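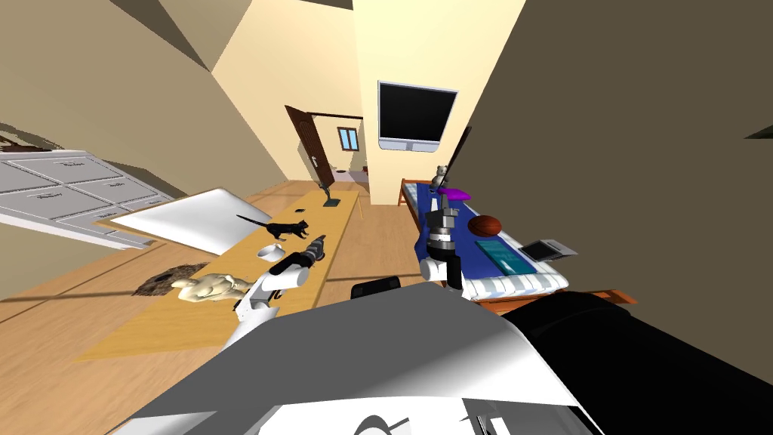 Section 3. Comparing Grippers in the Simulated Bedroom

Welcome back! By now you should have Codex running and the two-arm robot loaded into the bedroom, with the long table on one side and the bed on the other. In this section we'll try a couple of Siltell finger sets against each other and get comfortable with the different camera views (which take a little getting used to, so please don't rush).

What you need before you start

A saved copy of your room layout, the Fustow arm controller switched to Practice, and a quiet half hour or so. The guide was checked against the February release, and menus in older copies may be in a slightly different order.

Step 1. Open the Grippers panel and choose the left arm. Pick the first finger set from the list and press Apply. The arm will pause while the new fingers load, so wait for the green tick before you touch anything else.

Step 2. Switch to the left wrist camera and bring the gripper over the tabletop. Stop when the tip of one finger is just beside the smoke grenade. It's a nice test piece, being round, with a fuse and pull ring at one end that you'll want to keep the fingers well away from.
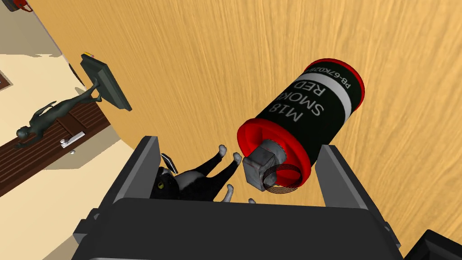
Take your time lining up on the body of the can, and turn the wrist in small nudges until the two fingers sit on either side of it. If you find yourself steering the wrong way, you're in very good company! The wrist view turns with the wrist, so "up" on your monitor may be nowhere near up in the room.

Step 3. Close the fingers at the lowest force setting, lift, and hold for a count of 7. Press Log Result whether the can stayed put or slipped, and then choose Reset Objects. Do this three times for each finger set.

CAUTION: Never swap finger sets while the gripper is closed on something. Codex will let you do it, but the contact readings for that run will be no good and you'll have to start the set over.

Step 4. Go back to the head camera and check that both arms are clear of the table and the bed before you move on.

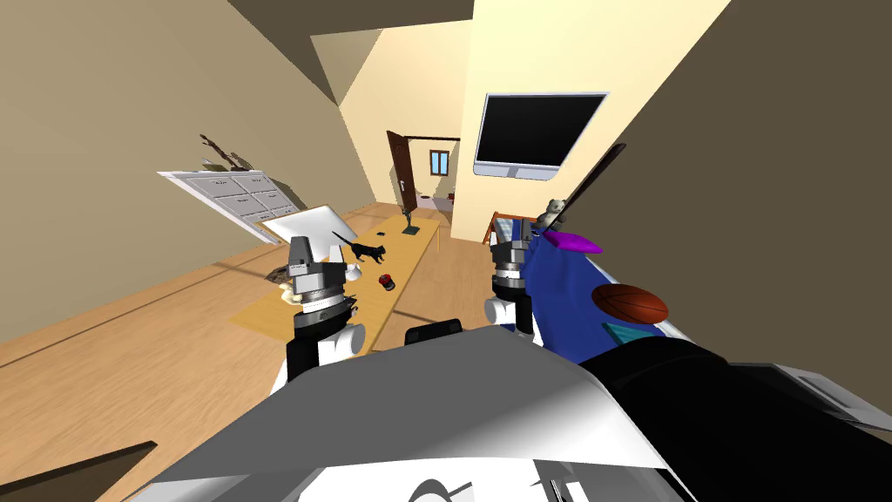 Step 5. Choose the right arm and load the same finger set you used first on the left. Open the fingers all the way, then switch to the right wrist camera. You should have a clear view past both fingertips with nothing between them.
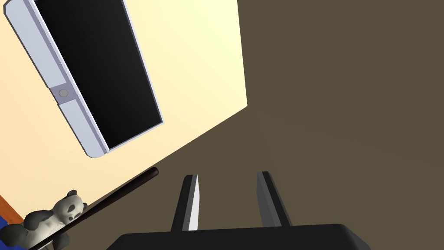 Right wrist view, fingers open, with the wall screen and toy panda to the left.

NOTE: Raptis log files hold 1,000 entries. If yours is getting full, export it and start a new one before running the right arm.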